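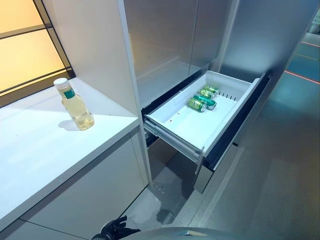
How should used cooking oil be disposed of at home?

Let the oil cool completely, pour it into a plastic bottle with a screw cap, and take the closed bottle to a collection point. Oil must not be poured into the sink, the toilet or an outside drain, whatever the quantity.

This page sets out the procedure for households in Prokville. It applies to vegetable oils, lard, dripping and the fat left over from roasting. Motor oil and paint are handled separately and must not be mixed with kitchen waste.

Why the sink is unsuitable

Fat which is liquid in the pan sets again once it reaches a cold pipe. It sticks to the wall of the pipe and catches food scraps, wipes and hair. Hot water and washing-up liquid only move the fat further along, where it hardens under the street. A blockage on the household side of the boundary is the responsibility of the householder, and the cost of clearing it is not met by the town.

What you will need

A plastic bottle or jar with a tight lid, holding up to 2 litres
A funnel
A fine sieve or a piece of kitchen paper
Old newspaper
A label or a marker pen

Glass is not accepted at the collection points. Bottles which have held bleach or other cleaning products should not be used, even after rinsing.

Step 1. Allow the oil to cool

Turn off the heat and leave the pan where it stands, out of reach of children. A deep pan may take several hours and is best left overnight. Never add water to hot oil in order to cool it. Oil poured while still warm can soften the bottle and cause it to collapse in the hand.

Step 2. Remove food scraps

Place the sieve over the funnel and pour slowly. Crumbs and batter go into the food waste caddy. Small specks which pass through the sieve do no harm.

Step 3. Fill and close the bottle

Leave a gap of two fingers at the top. Screw the cap down firmly, wipe the outside and write "used oil" on the label. The bottle may be filled over several weeks, provided that it is kept upright in a cool cupboard. Different vegetable oils may go into the same bottle. Solid fats should be kept apart -- they set in the neck and make emptying difficult.

Step 4. Wipe the pan before washing

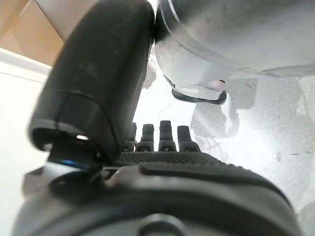
One resident wrote to ask whether kitchen paper was really needed for this step, as her household had stopped buying it. Newspaper serves equally well, as does a worn cotton cloth which is then thrown away. The aim is to lift the film of grease from the metal before any water is used. Greasy paper goes into general waste and should not be placed with paper for recycling.

Step 5. Take the bottle to a collection point

There are two collection points in the town. The larger is at the Fikberg recycling yard, to the left of the weighbridge. The smaller is a green hatch beside the car park at Wornness, which is closed on Sunday. Bottles are handed over closed and are not returned. Each household may bring up to 10 litres in one visit; cafés and takeaways require a trade agreement and should contact the yard beforehand.

Small amounts

A spoonful or two left in a frying pan need not be bottled. Soak it up with paper and place it in general waste. Solid fat may be scraped into an empty carton, left to harden and disposed of in the same way.

If oil has already gone down the sink

Do not follow it with boiling water. Remove the trap beneath the sink, empty it into a bowl and wipe it clean. If water still drains slowly after the trap has been refitted, the Thaler drainage desk can advise on the next step. Please have your postcode ready when you call.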